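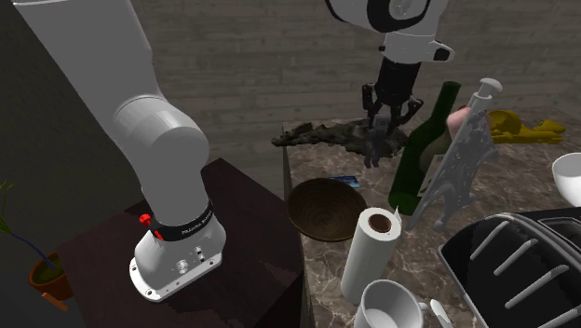 How do you get an oily ring out of a marble countertop?

Posted September 3, 2023 by Stostthorpe_kitchen
53 comments · 9 shares

Hi all! We moved into our place in June and it came with a marble counter, which I was thrilled about until I left a bottle of olive oil sitting on it over a long weekend. Now there's a dark ring about as wide as the bottle and it will not budge. I've tried dish soap and hot water (twice), and then a spray called Letwood that my sister-in-law swears by. Nothing. It feels smooth when I run my finger over it, so I don't think it's scratched or etched, just darker than the rest.

A guy from a stone company quoted me $115 to come look at it, and that doesn't even include fixing anything. Before I pay that, is there something I can try myself? I'd rather not make it worse — the rest of the counter is in great shape.

marble_and_me

If it's darker and still smooth, it's oil that soaked in, and you can pull it out with a poultice. Sounds fancy, but it's baking soda and water mixed till it's like peanut butter. Spread it over the ring a little past the edges, cover it with plastic wrap, tape the wrap down and poke a couple of holes in it. Leave it a full day, then take the plastic off and let the paste dry all the way before you lift it.

For lifting and scraping, no metal! An old plastic card held nearly flat works great.

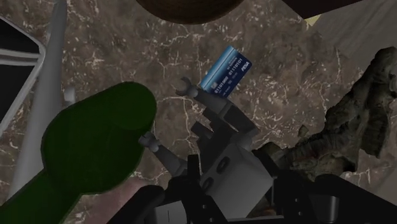

A blue card, the kind to save for scraping once it expires.

Wipe with a damp cloth, dry it, and look at it in daylight. Mine took three rounds and it got lighter every time, so don't give up after the first one. And please don't use vinegar or lemon on it, whatever your aunt says. Acid eats marble and then you've got a dull spot that needs polishing, and that's a whole other project.

Once it's gone, put a sealer on. I used the Jallden one, wiped off the extra after a few minutes and haven't had a stain since (and I cook a lot).

Casado_Rd_fixer

just put a cutting board over it lol. ours has been there for years

tilefloor40

Agree with the poultice, but test it somewhere hidden first, like behind the toaster. If baking soda does nothing after a few tries you can make the paste with acetone instead. Open the windows, keep it away from the stove, and wear gloves. I had a butter stain that laughed at the baking soda and came out with acetone in two goes.

Also drip some water on a clean part of the counter. If the stone goes dark in a few minutes it's not sealed, and you'll be back here with a coffee ring next month.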